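屋子里的空气，也要有人管
与诺埃利亚·伊格莱西亚斯谈尘螨、霉菌和咳嗽

2025-04-13

诺埃利亚·伊格莱西亚斯（Noelia Iglesias）约我在她诊所旁边的面包店见面。她来得比我早，已经喝完了一杯茶。她先问我：“你是过敏的人吗？”我说我小时候对猫有一点反应，现在不知道还有没有。她点头，说很多大人都这样回答，“他们以为这件事留在童年里了”。

她做过敏科护士很多年，后来改做一种不太常见的工作：到病人的家里去看。医生在诊室里听肺，开药，她去看床垫、窗户、浴室的墙角，还有冬天怎么晾衣服。她现在所在的小诊所叫Dudow，在一条有电车的街上，楼下是修鞋的铺子。她的西班牙口音很重，我的中文也是后来学的，我们两个人说话都慢，所以录音整理起来很方便。她有时候找不到一个词，就用手比划，我在这里替她把句子补完整，并请她看过一遍。

我先问她，为什么哮喘的病人需要有人去家里看。

“因为病人在诊室里只坐十几分钟，在家里要睡一整夜。”她说，“医生问，家里有没有潮湿？病人说没有。他没有说谎，他习惯了那个味道。我进门的时候闻得到，他闻不到。”

她给我讲了一月份的一家人。一对夫妻和一个六岁的女孩，住在Fastdale，那是城北一片七十年代的楼房。女孩每天夜里两三点钟咳嗽，白天在学校却很好。父母换过枕头，换过洗衣粉，把毛绒玩具都送给了别人，还买了一台很贵的空气净化器，放在客厅里。

“净化器在客厅，孩子在卧室睡觉，门是关着的。”她说到这里没有笑，“我不怪他们。说明书上写适用多少平方米，没有写要放在孩子的房间里。”

她在那个家里待了快两个小时。问题在衣柜后面。衣柜紧紧靠着外墙，墙是冷的，房间里的湿气碰到冷墙就变成水，水没有地方去，霉就长出来了。父母两个人把衣柜移开的时候，母亲哭了。诺埃利亚说，这种时候她不说技术的话，先请大家坐下来，喝一点水。

“她觉得是自己没有打扫干净。我告诉她，每天擦地板的人家里也会有这个霉，因为没有人每天搬衣柜。”

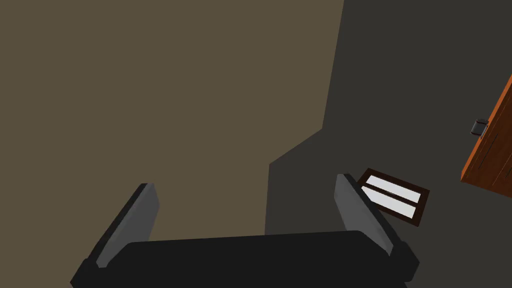

我问后来怎么处理。她说先要把湿的原因解决，光擦掉是不够的，过几个星期又会长出来。那一家人把衣柜换到了里面的墙，床也离开外墙一段距离，早晚各开一次窗，窗要开大，时间要短。房东派人来修了窗框的密封。墙上的霉是房东请人清理的，那几天女孩住在外婆家。

“有的父母戴一个薄口罩，拿刷子自己刷，孩子就在旁边看。”她摇头，“干着刷，孢子全都飞起来了。小面积可以自己做，但是要湿着擦，要戴手套，窗户开着，门关着，有哮喘的人不要在屋里。面积大就请专业的人。”

我想知道女孩现在怎么样。她回答得很小心。她说女孩的药没有停，医生说春天过去以后再讨论，夜里的咳嗽少了，母亲写的咳嗽日记上连着很多天是空白的。“我不能说是衣柜治好了她。那段时间她也学会了正确地用吸入器。两件事一起做的，分不开。”

关于吸入器，她说了很长时间，我只记下一部分。她每次上门都请病人当着她的面用一次，不提示，不纠正，先看。有的人忘记摇，有的人按下去以后才开始吸气，有的人吸得很快，药都打在喉咙上了。小孩子用储雾罐，面罩没有贴紧脸，从旁边漏掉。她说这些人都在病历上写着“已教会”。

“教过一次就叫教会，这个我不同意。”她说，“我学中文，老师教过我一次‘把’字句，你看我会了吗？”

我说我也没有会。

我们谈到钱。这是我原来没有打算问的，是她自己提起的。她说过敏的家庭很容易花冤枉钱，因为他们着急，而着急的人看什么都像药。有一次一位父亲给她看抽屉，里面都是小瓶的喷雾、香薰、贴片，每一种都说可以“净化”。其中好几种是带香味的。对气道敏感的孩子来说，香味本身就可能引起咳嗽。

“他一共花了900块。我算的时候他站在旁边，脸红了。我后悔当着他的面算。”

她自己建议的东西都比较便宜。湿度计，一个就够，最好卧室里放。防螨的床垫套和枕套，要整个包住的那种，带拉链的，铺在上面的那种床单没有多大用处。床单被套每个星期用热水洗，能到六十度最好。衣服不要晾在睡觉的房间里，如果没有别的地方，就开着窗，关着门，人不要在里面。吸尘的时候孩子去别的房间，吸完过一会儿再回来。

我问她，有了这些套子，药能不能少用。

“这个问题每一家都问。”她说，“我的回答是，不要自己减。套子是帮忙的，对有的人帮得多，对有的人帮得很少，研究的结果也不是每次都一样。减药是医生和你一起决定的事。如果我让他们觉得换了床单就可以不吸药，那我是害人。”

她认为更重要的是先弄清楚到底对什么过敏。有的家庭用很大的力气对付尘螨，后来做了皮肤点刺，孩子对尘螨没有反应，对蟑螂有反应。那要做的事情完全不同：食物收进盒子，垃圾晚上拿出去，水管旁边的缝要堵上，喷药反而要少。蟑螂的话题，病人最不愿意谈，她会先说自己家以前也有。“是真的有过。”她补充。

说到检测，她提到了Skindico，一个给病人用的记录表，纸质的，是她和同事一起做的。病人每天填两行：夜里醒了几次，用了几次缓解的药。旁边有一格写当天发生的特别的事，比如去了谁的家，下了雨，邻居装修。她不喜欢手机上的程序，说病人填三天就忘了，纸贴在冰箱上，全家人都会看见。到现在他们收回来191份，她全部看过。

“你看出什么规律吗？”我问。

“我不是做研究的人，不敢说规律。我看到很多人在特别的事那一格里写‘吵架’。”

她停了一下，又说，情绪激动、大哭、大笑，都可能让哮喘的人喘起来，这在教科书里也写着，但是在家里谈这个很难。她不是心理医生。她能做的，是告诉病人这种情况是有的，不是装出来的，吵架的时候吸入器也要在手边。

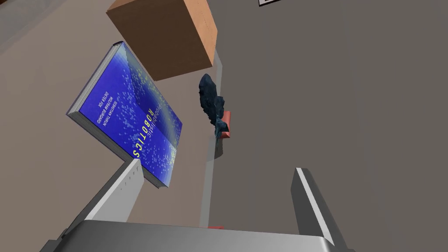 下午面包店里人多起来，我们换到靠里面的桌子。她问我可不可以谈谈老人，因为写文章的人总是只写孩子。

她有一个病人姓蔡，她在本子上写的是Tsai，所以我们谈话的时候也一直这样叫，Tsai先生。他七十多岁，退休前做家具，一个人住。他认为自己喘是因为年纪大了，木头粉尘吸了一辈子，没有什么办法。他来诊所是女儿逼着来的。

“他这句话有一部分是对的，粉尘伤了他的肺。但是他冬天喘得厉害，夏天好很多，年纪不会夏天变小。”

她到他家里，发现他冬天把所有的通风口都用胶带封住了，为了省暖气。厨房用的是煤气灶，他喜欢长时间地炖汤，抽油烟机太吵，他不开。整个冬天，水蒸气和燃气的废气都在房子里。她没有马上讲道理。她请他把汤放在灶上，两个人坐着等，她把湿度计放在桌上，过一段时间看一次。数字一直往上走。Tsai先生自己站起来，撕掉了厨房通风口上的胶带。

“他后来给我打电话，说他还是不喜欢那个抽油烟机的声音。我说那您听收音机大声一点。他说邻居会投诉。我们就这样讨论了半个小时。”

厨房通风口的胶带撕掉以后，她请燃气公司检查了灶具，又请女儿装了一氧化碳报警器。她对我强调，封通风口的事情不只关系到哮喘，会出人命，请我一定写进文章里。我写在这里。

我问她，做这个工作最难的部分是什么。我以为她会说脏的房子，或者不讲理的房东。她想了比较久。

“是有的事情我看得见，但是没有办法。”她说。比如有的人租的是地下室，墙从里面到外面都是湿的，开窗进来的是马路上的尾气。她可以写信给房东，写信给区里，她写得很勤，回信来得很慢。有的家庭等了大约6个月，等到的是一罐防霉的油漆。漆涂上去，看着白了几个星期。

“这样的家里我还是会去。我教他们怎么用药，怎么认出发作，什么时候要打急救电话。房子我改不了，至少晚上出事的时候他们知道做什么。”

她说的“什么时候打电话”，我请她再讲一遍，她讲得像念过很多次：说不出完整的一句话，嘴唇颜色发灰或发青，缓解的药用了没有好转，或者刚好了一点很快又不行，孩子吸气的时候肋骨中间的皮肤往里面陷。有一样就打，不要等到天亮，也不要先在网上查。

“很多父母说，怕麻烦医生。”她说，“急诊的人从来不会因为你来早了生气。可能有一点生气，但是那也没有关系。”

我还问了宠物。她叹气，说这是会让家庭分裂的题目。如果检测清楚是猫，而且孩子的病控制得不好，她会把话讲明白：最有效的办法是猫去别人家住，而且猫走了以后，过敏原还要在家里留好几个月，所以不要试两个星期就说没有用。但是她也见过孩子因为猫走了，不肯吃饭，不肯吸药。“那样就要重新商量。至少猫不进卧室，这个大家都能接受。猫不接受。”

谈话快结束的时候，有电话打进来，是下午要去的那一家，问她鞋子要不要脱，因为家里刚拖过地。她说不用特别准备，又说了一遍，请不要特别准备。挂了电话她告诉我，最怕的就是病人为了她来而大扫除，用了很多消毒水，开了一上午的窗，她到了什么也看不见，只闻到氯的味道，有时候病人自己也在咳。

所以她现在打电话约时间的时候，会加一句：请像平常一样乱。有的人听了很不高兴。

她把剩下的半个面包包在餐巾纸里，放进包里，包里还有两个湿度计和一卷胶带。走到门口她又回来，问我家里的床是不是靠着外墙。我说是的。她问中间有没有空隙。我说我要回去看一看。

当天晚上我看了，没有空隙。我把床往外拉了一点，墙是干的，有一只很久以前丢的袜子。我发短信告诉她，她回答：袜子也要洗，六十度。

（文中病人的情况经本人或家长同意写出，部分细节有改动。文章不能代替医生的诊断，请不要根据文章自己调整用药。）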